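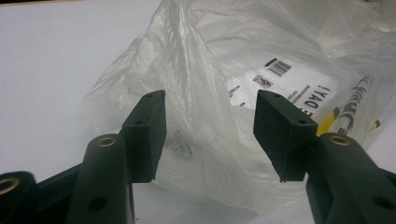

Siliņa had warned me that plastic bags were the hard part, and I'm afraid I laughed. I'd come up to Totley on the train expecting to hear about clever arms and enormous computers, and the first twenty minutes of our chat were about carrier bags, sweet wrappers and the stuff that shirts come in.

"You can laugh," she told me, "but try telling a machine where a bag starts. It hasn't really got a shape. You touch one corner and the whole thing is somewhere else."

The project is called Felto (I asked what it stands for and got a shrug) and the idea is easy enough to follow, even for me. If you want a robot to learn how to tidy a table, you need to show it an awful lot of tidying. The usual way is to drive the robot by remote control, which is slow and makes everybody's shoulders ache. With Felto a person holds the grippers, one in each hand, and simply does the job. What the cameras see and how the fingers open and close is all saved, and the robot learns from that afterwards.

So how long does it take to get good at it? An afternoon, apparently. "People are dreadful for the first hour. They grab at things. Then they stop thinking about their thumbs and it gets lovely to watch."

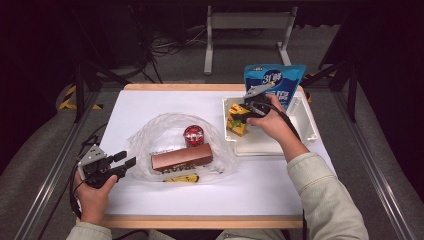 Each go at the table counts as one run, and the team had 610 of them by the time I visited. I assumed that was the lot, but no! Of those, 286 have a bag somewhere in them, and these are the ones she kept coming back to. In January they'd trained a first version with the bag runs left out, thinking they'd add the awkward stuff later. It was fine with boxes and tins. Then they gave it a bag to deal with and it closed its fingers on thin air, over and over, a little way above the plastic.

"It was very polite about it," she said. "Close, lift, carry nothing across, let go. It did the full job with no bag in it."

With the bag runs put back, they tried 100 fresh attempts on the robot, and the thing that had improved most was where it chose to pinch. It had started going for the folds that stand up, much as you or I would. I asked whether somebody had told it to do that. She was very firm that they hadn't, and just as firm that I shouldn't write it up as the robot "understanding" bags, so I haven't.

It still makes a mess of things. If there's something underneath the plastic, it often picks up both together, and she doesn't yet know whether more runs will cure that or whether the fingers need some sense of touch. Cliten, the other half of the project, is meant to look into the touch side, with softer pads that can feel a slip. That's been held up by a part that keeps arriving in the wrong size.

The next target is 500 runs with bags in, all with different things on the table each time. I offered to do a few myself and was handed the grippers before I'd finished the sentence. They're heavier than they look! I managed to move one box and knock over another, and she said she'd be keeping the recording.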